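A Visit to the Ziltero Mining Site at Troscombe

Ziltero opened its bitcoin mining site at Troscombe to visitors last August, and I went along with a group of small investors and a few local residents. The company took over an old cold store on the edge of town and runs its machines in two halls.

Peter Vrabec, the site manager, met us at the gate and handed out ear defenders. We needed them. Even with the doors shut, the fans could be heard from the car park. He took us through the first hall and explained how the power contract works. Ziltero buys electricity from a supplier called Geddes and agrees to switch off when demand on the local grid is high. In return it pays a lower rate.
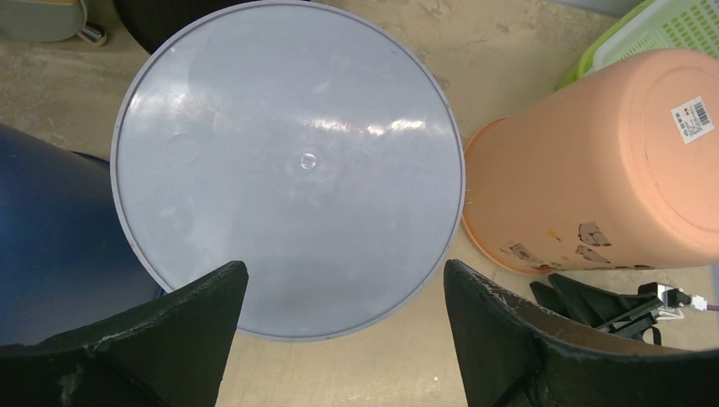

The second hall was quieter, with half of the racks still waiting for machines. Vrabec said these would be filled once the price of new hardware came down, but he would not give a date. Repairs are done on site by four technicians, working in two shifts.

Most of the questions were about money. One man asked what would happen after the next halving, and Vrabec said the older machines would be sold or scrapped. Ziltero pays its mining income into an account at Oltex and sells part of it every week to cover the power bill.

The tour finished at four and we were given tea in the site office.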